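Diary, June

Back from the ninth session and my thumbs have gone again.

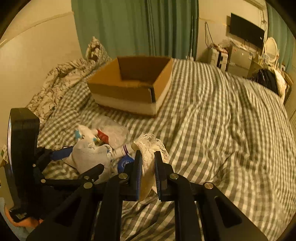
I am paid to pick things up. I put that on a form at the dentist's and the receptionist asked whether I meant litter. For eleven years I picked things up at the Nalden returns shed, with my hands, and was thought quite good at it. Now I pick things up with a pair of black jaws on the end of a handle, so that a machine can learn to do it as I would. The machine will then go and live at the Nalden returns shed. I try not to follow that thought all the way round before breakfast.

The target is 1,000 pick-ups from each of us by the end of the month. I have done 500, which the chart in the Pornitz office shows as a green bar exactly half way along. They like a chart at Pornitz. There is also a red bar, for pick-ups that had to be thrown out, and mine is longer than I'd like. You lose one if you let go too soon, or if you go too fast, or if you reach in with your other hand because you can't bear to watch yourself fumble a sock any longer. I lost four in one morning to that last one. Eleven years of habit, and it all lives in the left hand.

Lace is the worst. Give me a box any day, or a tube of something, or a bottle with a decent waist to it. Lace comes up easily enough and then hangs there looking pleased with itself while you try to work out which part of it is the front. The trick I have come to is to go for the middle, close slowly, and let both ends do what they want. I told the woman on the Pornitz desk this and she wrote it down. She asked how I knew where the middle was. I said I looked. She wrote that down as well.

It is peculiar to be asked how you do things. In the shed we were only ever asked how many. A bag came down the belt, you opened it, you shook out whatever was in there, you looked for make-up on the collar and sniffed under the arms, and you put it in one of three cages. On a good shift I did 115 an hour, and on a bad one I had a talk with the shift lead about my attitude. In all that time not one person wanted to know how I held a blouse. Now a firm with a glass front door plays my blouses back at quarter speed and tells me my approach angle is lovely.

I was down at Nalden last week to hand in my old locker key, and had a look at the line while I was there. They have the first two Baran arms in, behind yellow fencing, with a stool on our side of the fence for whoever is minding them. There used to be eight of us along that wall. Now there are two, plus the stool. The arms do towels and jeans. They don't do straps, or anything with a hood, or anything silky, and when one of them meets a thing it doesn't care for it stops dead and puts on an amber light, and the person on the stool gets up, sorts it out and sits down again. My old neighbour on the belt has the stool on earlies. She says it's like looking after a toddler who is very strong. Her back is better than it has been for years. She is also bored out of her mind and has lost the shift bonus, as the bonus was for picking and she no longer picks. There has been a letter about it. The letter says the matter is being looked at.

It's quiet, too. I hadn't expected that to bother me. The belt is still noisy enough, but there was always talk going over the top of it, and some very bad singing in the run-up to Christmas, and you can't keep that going with two people and a fence. She has started bringing in a radio. One of the arms drowns it out whenever it turns left.

To be fair to the arms, and I have been practising, I don't miss the swimwear. I don't miss my wrists at the end of a night shift in January either, when every jumper in the country comes back at once. If the Baran people want January they can have it with my blessing. I would just have liked somebody to say what happens to the rest of us the other eleven months. Gonier, which is the agency, says there will be "roles around the technology". I asked how many. They said it was an evolving picture. I have been on that stool, so to speak, and I can tell them there is room on it for one.

Meanwhile the pay for this is better than the shed ever was, and I do it in daylight. That's the bit I find hard to be cross about. I pick up knitwear, plastic bags, small daft things, I put them down, I pick them up again. The handle is heavier than it looks and by mid-afternoon there's an ache in the pad of the thumb that goes up to the elbow. I've mentioned it. They gave me a leaflet with stretches on it, and a Pornitz pen.

What I notice most is that I have started doing it off the clock. I took a tea towel out of the drawer tonight with finger and thumb held stiff, straight down, straight up, a small pause at the top so it would count. I stood there with it for a second or two – waiting for the beep, I suppose. Then I dried a cup.

Have to be up at six. About 30 of tomorrow's are to be straps, and I've asked if I can do those first while the thumb's still fresh. Must ring about the bonus letter for her as well, as she won't do it herself. And buy more of that heat rub.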